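An open day at Virkeo

March 2, 2019

Last week I took the bus to Talavera because the company Virkeo opened its doors to visitors. I work in a small warehouse, where I pack orders by hand, so I was curious to see how a robot does this job. I paid nothing, but I had to register by e-mail and I received the number 108.

The demonstration I liked most was the sorting table. There were plastic bins in a row and two arms which worked together, one from each side. We stood close and were allowed to watch for 30 minutes.

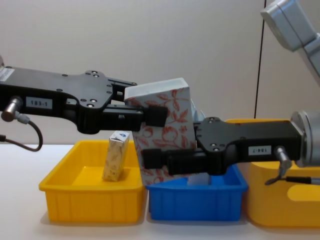
I asked the engineer why they use two arms, when a suction cup would be cheaper. She explained that a cup needs a flat and clean side, and their customers send all kinds of packages. I understood maybe half of her answer, as she spoke quickly and the hall was loud.

After lunch there was a talk about the software, which has the name Kusov. It was too technical for me and I left before the questions. I would like to return in July, when they plan to show a mobile model. The bus ticket from Drinik is not expensive, and a colleague has already asked to come with me.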